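Saturday at the Brundow open house
8/20/22 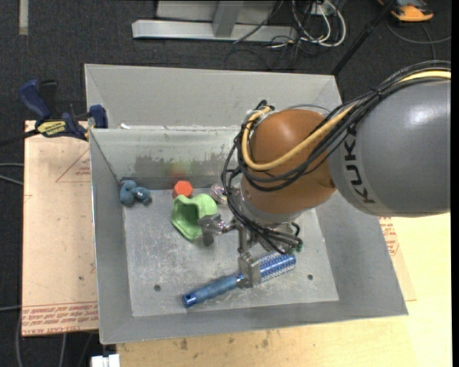
My sister-in-law had been after me since spring to come see where she works, so when Brundow opened its doors for the day I packed a sandwich and drove the 11 miles over. I'm so glad I went! I had pictured a big hushed laboratory with people in white coats, and what I got was carpet, cables, a plate of very good lemon bars and a lot of cheerful people who wanted to talk.

Boonmee Kaewmanee led our group, and he was wonderfully patient with us. His team teaches the arm by driving it themselves, using a hand controller, picking things out of a metal bin over and over (they call each try a demo, and they want around 300 before they start training). He let two of us have a turn. I went for the blue brush, and oh my, it is harder than it looks! Your own hand knows how far down the bottom is, and I kept stopping too high, then creeping down a hair at a time while Boonmee said "little more, little more" beside me.

He told me slow demos are fine, but hesitating ones teach the arm to hesitate, so I suspect mine got thrown out. I stayed for the second tour anyway, and had another lemon bar. They're opening up again next August, and parking is free behind the Pietrzak building.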